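Dalstead market hall to close for floor repairs in May

14 February 2022
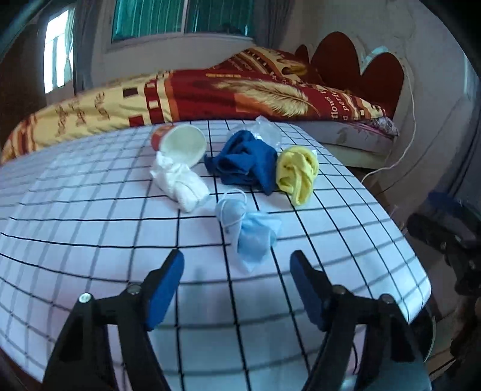
Stallholders were told of the plan last week, and one of them said the timing could have been worse, as spring trade is slow until the school holidays begin and most of the regulars will follow the stalls outside if the weather holds.

The hall on Stesex Road will shut for 20 days while the old floor is taken up and relaid. The town has hired Gumel, a building firm that worked on the library roof, to do the job. The work also covers new drains along the north wall, where rainwater has come in under the doors for several winters.

There are 62 stalls in the hall. Most will move to the parking lot behind the Rodrigues bakery, where the town will put up tents and run power lines for the food sellers. Fish and meat stalls need cold storage and will stay closed until the hall reopens. Their owners will pay no rent for the month.

Other stallholders will pay half. Rent for a standard pitch will go back to its usual rate once everyone is inside again.

The outdoor market will open at 8 a.m., an hour later than the hall does now, after people living on the street behind the lot asked for a later start. Deliveries will come in from the Stesex Road side only.

The town expects about 900 shoppers on a busy market day and has asked drivers to use the lot by the train station. The number 8 bus will keep its stop outside the hall.

Shoppers with questions can ask at the market office, which will stay open during the repairs. A map of the temporary stalls will be posted on the hall doors before the move.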